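Review: Vistley portable interpretation kit at interfaith dinners

By Noboru Hoshino
3 February 2025

The Vistley kit is a one-way radio system for spoken interpretation. It consists of two belt transmitters with headset microphones, a case of receivers, and a charging lid. I bought it to replace a system that was failing at the multi-faith dinners and holiday receptions where I handle sound. The price was $1,401 with shipping, paid by the dinner association. Vistley did not supply a review unit.

The events in question have a set order. There is a blessing, usually in Hebrew, Arabic, Twi or Japanese depending on who is hosting, then remarks from clergy, then remarks from whichever elected officials have come. Guests who don't follow the language being spoken wear a receiver on one ear. The interpreter sits to the side and speaks at a low voice into the transmitter.

Setup

Both transmitters come out of the case on channel 1, so the second must be moved by hand before use. Holding the side key for three seconds opens the channel menu. The display shows the channel number but not the name of the language, and names can't be added. I put tape on the receivers.

Receivers turn on when the earpiece is pulled out of its slot. This is a sound idea for older guests. The catch is that a receiver left half out of the slot stays on and drains. After the October dinner I found several in that state when I went to charge them.

Range and sound

The manual gives no range for a full room. In ours, a carpeted social hall that seated 303 at the October dinner, the signal held from the head table to the back wall. It broke up in the corridor behind the kitchen, past a fire door. With the transmitter worn at the small of the back, reception at the rear tables was worse than with the transmitter on the hip. I would treat the hip as the only correct position.

Speech is clear and a little thin. Consonants come through well, which matters more than warmth for this work. Chanting fares badly. The transmitter has an automatic gain control that cannot be turned off, and it pulls down the start of each phrase after a pause. Kwaku Ansah, interpreting a sung grace, switched to speaking the translation between lines and had no more trouble.

There is a short delay between voice and ear. It is small enough that guests laughed at the same time as the rest of the room during a city council member's remarks. For a responsive reading, where people in receivers are expected to answer aloud, it was just noticeable.
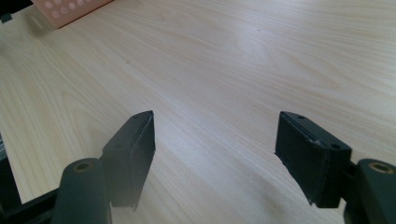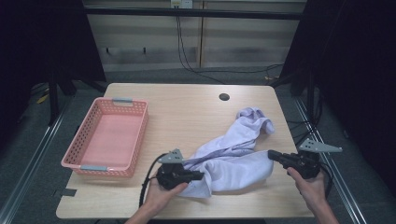 Can the kit carry two languages at the same time?
It carries two, one per transmitter, provided the channels are at least two numbers apart.

I tested adjacent channels as well. A faint copy of the second voice could be heard under the first on every receiver I tried. The manual mentions spacing once, in the section on batteries, where few people will look for it.

Battery and charging

Transmitters ran for a full dinner plus the setup period, and both still showed two bars at the end. Receivers last longer. The charging lid fills them all from one wall plug, and a full charge took 5 hours. The lamps on the lid are red while charging and off when done. A receiver that isn't seated properly also shows no lamp, so a dead unit and a full unit look the same. I now press each one down and wait for red before leaving.

Vistley rates the cells for 1,000 charges. I have no means of checking that and have not tried.

Hygiene and observance

The ear hooks are hard plastic and wipe clean. Foam covers are extra, and they slip off.

For Jewish events on the Sabbath or a holiday, the kit raises questions I am not qualified to settle. Receivers come on when removed and go off when returned, and the level wheel is powered. Our Friday evening events stop using the system before candle lighting, at the request of the host congregation. Anyone planning otherwise should ask their own rabbi well before the date. The automatic power feature can't be disabled.

Compared with the older system

We used the Drotach set before this one. It had better microphones and a real mute switch. The Vistley mute is a short press on the same key that opens the channel menu with a long press, and Mawuli Ametepe changed channels by mistake during a mayor's greeting. He lost that audience for most of a minute. Locking the keys prevents this - hold both for two seconds - but also locks mute.

Against that, the Drotach receivers needed loose batteries, and the clips broke. The new case holds everything and one person can carry it.

Verdict

The kit is suitable for spoken interpretation in a single room with one or two languages. It is a poor choice for sung liturgy, and I would not use it with an interpreter who needs to mute often. I would buy it again at this price. A separate mute switch and a second lamp color on the lid would fix most of what is listed here.

Recent reviews
- Addo folding lectern, second look
- Zekus badge printer for receptions and banquets
- Seating chart software for community dinners
- Yaw Dramani on microphones for outdoor blessings
- Table signs in four languages: what prints well

Get new reviews by email once a month. You can unsubscribe at any time.
This site uses cookies to remember your settings. Accept | Manage choices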